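About Trinunex

25/09/2025
By Hedvig Isaksson
Reading time: 2 minutes

We teach robots to do household chores, slowly, by doing the chores ourselves through the robot. Progress is real, though on some afternoons you would need to be told.

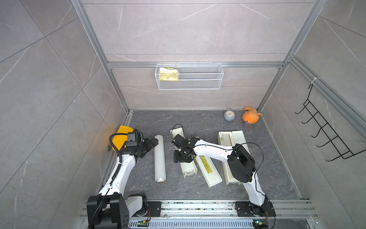 The company started when Emiliano Ventura and Asif Shaikh left perfectly good jobs to find out why a machine that can weld a car door gets lost around kitchen supplies. They rented a unit behind the Graltgate bus depot and bought two arms. The heating came later.

Our method is simple to describe. A person takes the controls, moves both arms through a task, and does it again. We call the person a driver and each attempt a run. A new task gets 500 runs before we let the software try anything alone, and the fiddly ones get 2,000. Plastic film is fiddly. It clings to whatever you didn't want it to, and it is no more cooperative for an expert.

Drivers train for 8 days. The first two go on learning to move slower than feels reasonable, and most of the rest on learning to let go of things. Gamers expect to be brilliant at this and are usually fine. Our best driver so far is Tariq Sial, who used to ice wedding cakes.

We keep the clumsy runs. If a driver misses a grip, backs off and comes in from another angle, that recovery goes into the training set with a label on it. A robot that has only watched perfect work has no idea what to do on a Tuesday-ish sort of day, and most homes have plenty of those.

Quentin Roussel runs the software side. His team built Molum, the tool we use to replay runs, trim them and argue over them. He would like it known that Molum is stable. It has been stable since June.

We take on outside work too. Abbasi, our longest-standing client, sends us storage and packing tasks in batches of 1,000 runs, along with firm opinions about lids.

If you have steady hands and a high tolerance for repetition, we are hiring drivers. Visitors are welcome by appointment. Please don't tidy the workspaces.

Last updated by the office team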